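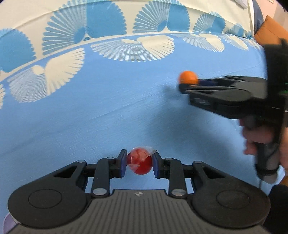 What happens to a sorter's day when the sorting is being handed to a machine?

Most of it moves from doing the work to showing how the work is done, and the showing is slower and harder on the attention than the people we talked with had expected.

4.2 From sorting to showing

At Bakik the 11 sorters now spend their mornings with hand-held grippers, picking up fruit and wrapped sweets and setting them down again (Figure 1).

Figure 1. Two hand-held grippers, one holding a film-wrapped red ball, the other an orange ball.
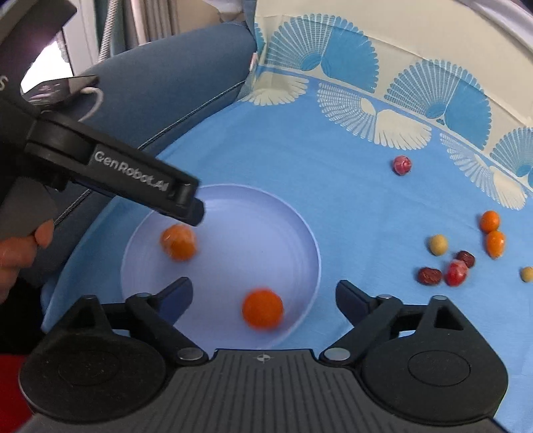 Inese Kivi and Hollis Fitzsimmons
3 January 2018

We had supposed, a little too easily, that people would miss the speed of the old line. What came up over and over was touch - how hard to squeeze a thing that gives, and how to know that without your own fingertips. Chepkoech Kinyua, a sorter, told us she had started doing it

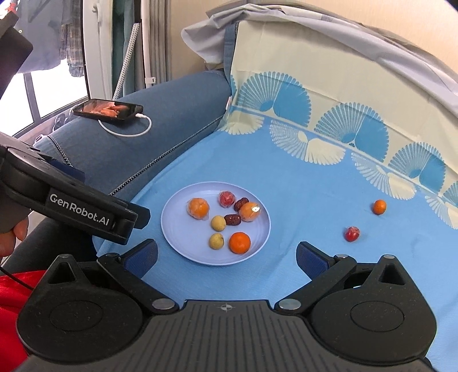 at home with the kitchen tongs, and that her shoulders were better but her eyes were tired by noon. Pay stayed tied to a target of 600 picks a shift, and we come back to that in Section 5.

Contact: Inese Kivi, Ruiz-Ortega | © 2018 the authors | Back to top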